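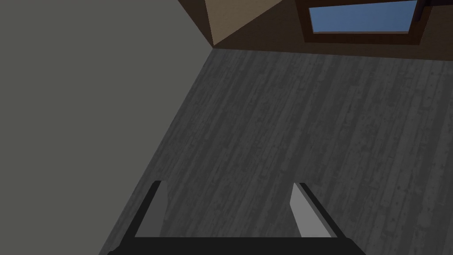
Simulated view over an open parallel-jaw gripper, with a plank floor and gray wall.

The Dullel drift fault was a software failure in the Fosport mobile manipulator simulator, first reported in November by users of the Alerik test suite. During long runs the simulated base slid sideways while its reported position stayed fixed. The gripper then closed on empty space, and in 49 of 200 trials the arm passed through a wall without raising a collision event.

The cause was traced to a rounding error in the wheel contact solver, which built up at time steps above 20 milliseconds. Collision checks used the reported position — not the solved one — and so returned no contact.

Hughes, the maintenance release, corrected the solver and added a stop when the 2 positions disagree. Results recorded before the release are marked as unverified in the suite.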